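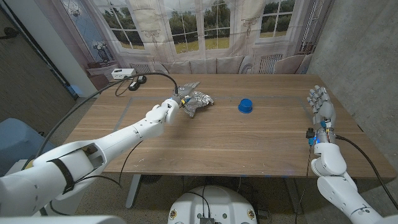
Section 4. Setting up the Toltum drip watering kit

Read this section through once before you start. The kit waters raised beds, borders and pots from an outdoor tap. It must not be joined to a hot water supply or to a pump.

Before you begin

Check that you have the timer, the pressure reducer, the filter, the main hose, the thin feeder tube and the bag of drippers. The hose punch is packed inside the timer box. You will also need sharp scissors, a bowl of warm water and two AA batteries, which are not supplied.

Lay the main hose out in the sun for an hour. Cold hose is stiff and keeps its coil.

Fitting the timer

1. Turn the tap off and remove any old connector.
2. Open the battery drawer at the back of the timer and put in both batteries. The display shows 12:00.
3. Screw the timer to the tap by hand. Do not use pliers or a wrench.
4. Screw the filter to the outlet of the timer, then the pressure reducer to the filter. The arrow on each part points away from the tap.

Caution: Do not leave out the pressure reducer. Mains pressure will push the drippers out of the hose.

Note: If the Brornov two-way tap splitter is used, fit it between the tap and the timer. The second outlet can then be used for a watering can or hand hose.

Laying the main hose

5. Push the main hose on to the pressure reducer and tighten the collar.
6. Run the hose along the bed, 112 mm or more in from the edge boards. In a bed wider than a metre, run it down one side and back up the other.
7. Hold it down with the pegs. On light soil, use extra pegs at the corners.
8. At a sharp corner, cut the hose square and fit an elbow. A bent hose will kink sooner or later and everything beyond the kink goes dry.
9. Leave the far end open for now.
10. Open the tap and press MANUAL on the timer. Let the water run from the open end until it is clear, then press MANUAL again to stop.
11. Fold the end of the hose over and slide on the end clip.

The main hose may be up to 30 metres long in total. Beyond this the last drippers give noticeably less water.

Fitting the drippers

12. Make a hole beside each plant with the punch. Press straight down and give a half turn.
13. Push the barbed end of a dripper into the hole until it clicks. If it is hard to push in, dip it in warm water first.
14. For pots, push a length of feeder tube on to a barbed joiner, fit the joiner in the hose and put the dripper at the other end of the tube.
15. If a hole is in the wrong place, close it with one of the grey plugs.

Tomatoes, courgettes and beans need one dripper each. Lettuce and other salad can share one between two plants. A fruit bush in its first summer needs 3, set in a ring a hand's width from the stem.

Setting the watering times

16. Press CLOCK and set the time of day.
17. Press START and choose the first watering. Early morning is best.
18. Press RUN and set how long the water stays on. Begin with 20 minutes for beds and five for pots.
19. After two days, dig down a finger's depth near a dripper. If the soil is dry, add five minutes.

Caution: Turn the tap off before opening the battery drawer. If the batteries are removed while the timer is running, the valve stays open.

Winter storage

Take the timer, filter and reducer indoors before the first frost and remove the batteries. Open the end clip and let the hose drain. The hose itself can stay in the bed. Refit the parts in May, and rinse the filter under the tap first.

Spare drippers are sold in bags of 200 under the Zollby name. Drippers from the older Baran kit have a wider barb and will not fit.

For blocked drippers and leaks at the collar, go to Section 5.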